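3.2 Household Sorting Habits and the Kept Scrap
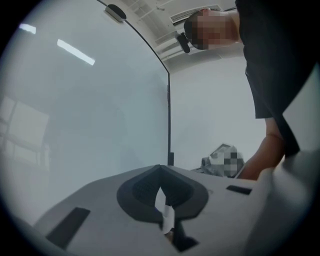
Skokari Department of Domestic Life and Material Culture, Cistley Campus

Figure 4. A narrow strip, white, with one pointed end.

Having set out in the previous section how our 293 households were found and how the visits were arranged, we would like to turn now to the part of the study that gave us the most pleasure, and that also took up far more of our time than we had planned for. We mean the small things people keep. Every household that took part was asked to open one drawer, any drawer they liked, and to talk us through whatever was in it at whatever pace suited them. We had allowed 20 minutes for this. Many visits went on through a second pot of coffee, and we were glad of it.

Readers who know the earlier Galanis survey will remember that it dealt mainly with things of some value, such as letters, jewelry and good table linen, and treated the rest as clutter. We have a great deal of affection for that survey and have borrowed its household forms almost word for word. Still, the word "clutter" never sat well with the people we visited. When they were asked what they called the bits of string, the spare buttons, the ends of ribbon and the paper offcuts, they gave us a wonderful range of answers, from "useful things" and "my bits" to "the stuff that lives there." We have settled on "kept scrap" for this paper, with apologies to the household that argued very well for "drawer people."

The full record holds 3965 kept scraps. Paper makes up the largest group, and within paper the narrow strip (a long, thin piece left over from trimming something else; compare the shape in Figure 4) was the form that came up again and again in conversation. People used strips as bookmarks, as shims under a wobbly table leg, as labels for seedlings, and for testing whether a pen still worked. Several told us that they cut one end to a point so that it would slide between pages or push down into soil without folding over, and they were often quite surprised to learn that the neighbors did the same thing. We had expected habits of this kind to be handed down within families, and some clearly were, but a fair number of people said they had simply started doing it one day and could not say when.

How long things were kept turned out to be a harder question than we thought when we wrote the forms. Our first version asked for the year in which each item had gone into the drawer, and it had to be given up after the opening week of visits in August. People do not remember scraps by year. They remember them by the job that produced them: the winter the hallway was papered, the school play, the parcel from an aunt. We therefore rewrote the question to ask what was going on in the house at the time, and the answers became longer, warmer and a good deal more useful to us, even if they are much less easy to put into a table. Appendix B gives the wording of both versions side by side for anyone who would like to reuse them.

There were also differences between the two districts. In Plemow, where most of the homes are older and have deep built-in dressers, kept scraps tended to be stored together in one place, usually the kitchen, and everybody in the house knew where that place was. In Cistley the storage was spread out, with a little in the hall, a little by the sewing box and a little in the car. We are wary of making too much of this. The Cistley homes have less built-in furniture, and a family with one small drawer will naturally find other corners. It did seem to matter for sharing, though, as the Plemow households spoke far more often of taking something from the drawer that another member of the family had put there.

We should say a word about throwing things away, which came up on nearly every visit without our asking. Most people had cleared a drawer at some point and most had regretted at least one item, generally a very plain one. The regret was mild, and it was told as a funny story more often than a sad one. We coded these stories separately and return to them in Section 3.4, where they are set next to the answers on mending and reuse.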